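How Does a Story Game Remember What You Picked?

For readers 8 and up. Last updated Thu 6 June

OK so you're playing a story game. Mostly reading, some pictures, some music. Then the game stops and asks you something. Go to the lighthouse with Ko? Or stay home and help Lomik fix the boat?

You pick the boat. Three chapters later Lomik says "thanks for helping me that day." How did the game know??

Flags. That's the word. Game makers call them flags, and a flag is a tiny note the game writes to itself. Helped Lomik: yes. Went to lighthouse: no. Very short notes. The game doesn't remember the whole afternoon the way you would, with the smell of the paint and all that. Just yes or no.

Later on the story gets to a spot where it has to check. Is the "helped Lomik" flag a yes? Then show the thank you. Is it a no? Show Lomik being a bit grumpy instead. The person playing never sees the check happen. Too fast.

Some notes are numbers. Say you're nice to Ko, plus one. You forget Ko's birthday, minus one. If the number is high enough by the festival in October, Ko asks you to come along. If it isn't, you go by yourself and eat noodles. (Still a good chapter.)
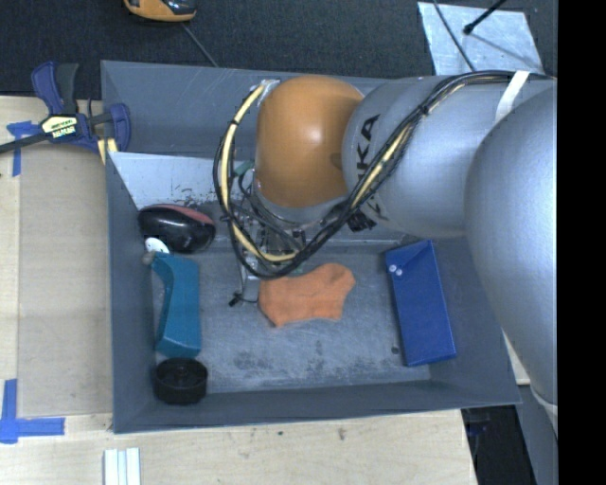 What is a route?

A route is one path through the story, usually the path that belongs to one character. In Carninley there's a Ko route and a Lomik route, and you can only be on one at a time. To see the other one you start over, or go back to an old save.

Saves! Almost forgot. When you save, the game puts all its notes in a file, plus the page you were on. Load it and the notes come back the way they were. So if you save right before a big choice you can try both answers. Lots of players do this. It isn't cheating, the game gives you the slots for it. Carninley has 40 slots.

Now the hard part, for the people writing it. Every choice splits the story in two. Split it again, four. Again, eight. Keep going and you'd have more stories than anyone could ever write. So writers bring the paths back togther. You went to the lighthouse or you fixed the boat, but either way it rains that night and everyone ends up at the bakery in Prostley. Same chapter, a few different lines.

Verena Holzer wrote Carninley. The whole game has 2,521 lines of talking and 292 of them change depending on your flags. The rest are the same for everybody. Feels like more when you play it, because the changed ones come at important moments.

And 13 endings. Some are only a page long.

Try it on paper — you need index cards and a pencil. Write a bit of story on one card, with two choices at the bottom. Each choice says which card to go to next. Keep a scrap of paper on the side for flags, like "has the key." Then on a later card write: if you have the key, go to card 9. If you dont, go to card 6.

Give it to a friend and see which way they go. Number the cards first or you'll be sorry if you drop them.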